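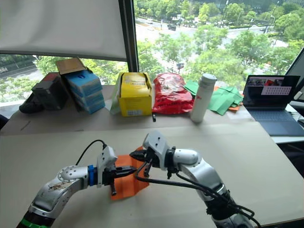 Sawatzky Automation Lab - Bench Notes and Tool Reviews

The Visow parallel gripper, in a pair, on soft stuff

17 July 2021

A parallel-jaw gripper is two fingers that move toward each other and then away again. You would think there was a limit to how much opinion a person could hold on the subject. I have now spent long enough with a pair of Visows bolted to our two arms to report that there is no limit, and that most of my opinions concern the cable.

The short version for people with a purchase form open in another tab: it's a good gripper with a poor manual, it picks up limp things better than it has any right to, and at $403 each it costs less than the Duvska we had on before. We are keeping ours. I would still like a word with whoever wrote the setup software.

What we use it for

Our bench does two-arm handling of flat, floppy material. One arm takes hold of one side, the other arm takes hold of the other, and between them they lift, stretch, turn or fold whatever it is, ideally without tearing it or punching each other in the wrist. This is a job any four-year-old can do while thinking about lunch. On arms it has taken up most of our spring.

Rigid parts are easy by comparison. A block will sit where you left it and let you be a bit wrong about its position. A limp piece gives you a fold one moment and flat tabletop the next, and flat tabletop is the thing a gripper designer seems never to have imagined. So what we want in a gripper is, in order: narrow fingertips, a gentle close, and a body slim enough that two of them can work nose to nose over the same few inches of table. Payload hardly matters. None of our material has ever been heavy.

Mounting

The box contains the gripper, an adapter plate, a cable, a bag of screws, and a card welcoming you to the Visow family. It doesn't contain the hex key for the screws. The family is apparently a bring-your-own-tools sort of family.

The adapter plate fits our wrists without any drilling, a first. The Duvska needed a spacer we had to make ourselves, and then a second spacer when the first one turned out to be a very nice coaster. Swapping a Visow takes me less time than making coffee, and I don't make good coffee.

Then there's the cable. It leaves the gripper at the point where you would least like a cable to leave it, and it has the stiffness of a young branch. If you leave it short it tugs when the wrist rolls over. If you leave it long you get loops, and a loop is a thing that the other arm will sooner or later want to visit. We settled on long loops, plus some strictness about which way the wrists are allowed to turn. The Duvska runs its cable through the middle of the wrist and I miss that every day.

Setup software

The gripper talks to our Wulis controller through a driver that Visow supplies and, I suspect, would rather not discuss. It found the left gripper right away. It also found the right gripper right away, and decided it was the left gripper. For most of an afternoon I had one gripper that did everything twice and one that did nothing at all, and the help page suggested I check that the unit was plugged in.

The fix is to power them up one at a time and give each its own number before connecting the second. You'll find this in the manual, in the section on cleaning. Visow says a new driver is due in August that will sort out pairs on its own. I have no reason to doubt it and no plans to wait for it.

Once past that, things are pleasant. You ask for an opening width and get that width. You ask for a soft close and it's soft. The Duvska had one closing speed, and it was the speed of a mousetrap.

The trial

I ran 217 grasps on the Visows, mixing colors, sizes and degrees of crumpling, with the piece dropped on the table from a hand's height each time so I couldn't be accused of arranging it nicely. The task was the same throughout: pick up one side with one arm, bring the other arm in, hold the piece between them, put it down again.

The misses came in families. The largest was the flat edge, where the fingers come down on either side of nothing in particular and close with great confidence on air. The next was the double grab, where you want one layer of a fold and get both. Drops after a good grasp were rare, rarer than with the Duvska, and I put this down to the inside faces of the fingers, which are grooved. Smooth fingers look smarter and let go of things.

It's best at a crease. Give it anything that stands up off the table, a fold or a rumpled corner, and it will take it nearly every time, at angles I had assumed would fail. Orange pieces did better than green ones, and before anyone writes in, that was the vision side and has nothing to do with the gripper. Our table is pale and orange shows up on it beautifully.
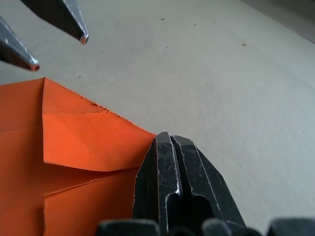 Two arms close in on each other's air space, and slimness matters most there. With the Duvskas we had to keep the wrists well apart and grab the piece by its outer ends, so that the middle sagged and every fold came out as a sort of hammock. The Visow's fingers taper enough that one hand can come in right beside the other. You can pass a corner from left to right without putting it down first. I did this more often than the trial required.

I did manage to clip the tips together 2 times. Neither gripper minded. They are metal fingers, and they took it like a pair of forks in a drawer.

Wear

Visow describes the finger finish as "hard-wearing," and the fingers are wearing all right. Dark finish goes on metal, metal goes down on table, and before long the edges are bright and the flats look like an old baking tray. It makes no difference to the grip that I can measure. It does make a difference to a wrist camera, which sees a shiny edge as a small lightning bolt whenever the sun comes round to our window. We lower the blind. If you work in a basement you can skip this paragraph and accept my sympathy.

The jaws themselves have stayed tight. I can't feel any play, and I've wiggled them more than a grown adult should.

Gripes, in no order

The status light is on the side you can't see when the gripper is mounted in the only orientation it mounts in.

There is a beep. It means "ready," and also "fault." Context is supposed to help.

Spare fingers come as a set of left and right, so a bent left finger gets you a second right finger free of charge, or, looked at another way, at full price.

The manual is translated well but ordered by somebody shuffling cards. Read the cleaning section first.

Against the Duvska

If your parts are stiff and heavy, stay with the Duvska. It closes harder, the cabling is far better thought out, and its software knows left from right. It's also wide, blunt and a bit of a bully, and for thin material those are the wrong faults to have. I wouldn't put one back on our bench unless we took up bricks.

Against a suction cup, which somebody always suggests: yes, on smooth sheet, fine. On anything that lets air through you have bought a small vacuum cleaner with no bag.

Would I buy it again

Yes, and 2 of them, since a single one on a two-arm bench is half a pair of scissors. I'd order an extra cable with each and a set of fingers for the shelf, and I'd set aside a morning for the numbering business in place of the ten minutes on the welcome card.

Our pair stays on the arms. The Duvskas are in the cupboard with the coaster, and if another bench wants to borrow them, the spacers come along too. Please bring back both.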